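Trabajo de fin de asignatura: producción del primer EP de Vorkura

El proyecto consistió en grabar y mezclar dos temas del grupo Vorkura, un dúo de drone y electrónica de Brudham. Trabajamos en el estudio Werko con un presupuesto de 40 horas, y las mezclas se cerraron en octubre.

Las baterías se programaron a 56 pulsaciones por minuto, un tempo muy lento que dejó a la vista los fallos de la reverberación. Repetimos la voz del segundo tema – la primera toma saturaba en los graves – y bajamos el sintetizador en el estribillo. 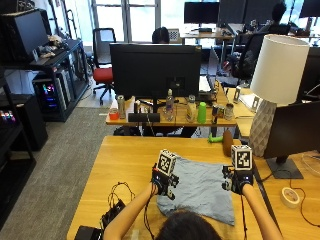

Philomena Costello opinó que el segundo tema ganaba con la voz más atrás, pero que el final se alargaba demasiado. Recortamos la coda y dejamos el máster pendiente de una última escucha.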